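Namix resets gripper on packing cell after fingers drift

Mar 27, 2024

Namix has finished resetting the two-finger gripper on its Zepeda packing cell, and the cell is expected to go back on its regular schedule after one more round of checks. The arm had been closing slightly off center on hinged containers, and operators were stopping it by hand to clear them.

Lejla Trajkovski, who looks after the cell, started in the simulator. She loaded the open white container with four round recesses in its lid, set the fingers wide apart and well short of it, and compared the modeled opening with the one measured on the machine. The left finger was out by 7 millimeters.
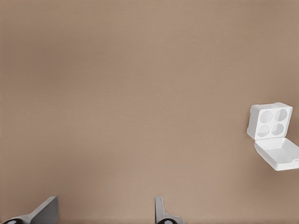

Automation | Maintenance

Both fingers were taken off, cleaned and put back with new screws. The job took 14 hours over two shifts, most of it spent on calibration. Trajkovski then ran 60 test closings at low speed before the cell was allowed near its normal pace.

"The screws had backed out a little on one side," she said. "We should have caught it in October."

Finger screws on the cell will now be checked every 19 days. Pluvus, which supplies the mounts, is sending a spare set. A second cell, Nenex, uses the same mounts and will be inspected next.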